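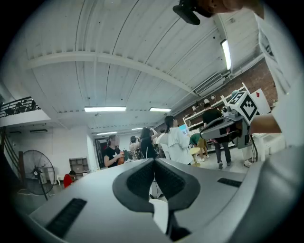
The Prolora 300 is a low-noise front end for amateur and teaching radio telescopes working the 21 cm hydrogen line. It combines a two-stage amplifier, a cavity filter and a bias tee in one sealed enclosure that mounts directly behind the feed. No slotted vent is used on this unit; heat leaves through the rear mounting plate. Keep the plate in full contact with the feed bracket.

Filed under: Radio Astronomy > Receivers & Front Ends

The filter is centered on the hydrogen line and rejects cell and broadcast signals on both sides. Each unit is swept on the bench before shipping, and the plot is packed with it. Power is supplied over the coax by the receiver or by the Sqalli injector (sold separately).

Impedance: 50 ohms
Connectors: SMA female, in and out
Cable run to receiver: up to 100 ft without a line amplifier
Warranty: 2 years

The unit does not include a feed horn. It fits the Clurnbridge and Brirwood horns without an adapter. Other horns need a short SMA jumper, which adds loss ahead of the first stage and raises system temperature.

Allow 300 seconds after power-up before taking calibration readings. Gain drifts during this period. For drift scans, calibrate against cold sky at the start and end of each run.

Bench procedure: Adesuwa Ogbonna. Manual: Lahcen Filali, revised September.

We use cookies to remember your cart and region. Accept | Manage settings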